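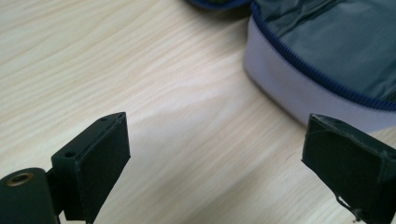 Castlow's reply to the January report asked whether students were building the grippers themselves or only operating them. Students do both. The Plultov Robotics Club now has 15 members, and each works on assembly before moving to handling trials.

Progress to Mon 22 April

The club has recorded 799 of the 1000 handling trials named in the grant agreement. Current trials use soft items, including zippered bags, which the members chose after finishing the set of rigid blocks. The remaining trials are scheduled for the after-school sessions. Finger pads are checked before every session.

The Hubáček workshop room is available to the club through the end of the school year.

Budget

Spending is within the approved amount. The club requests permission to move $15 from printing to replacement pads. A signed request form is attached.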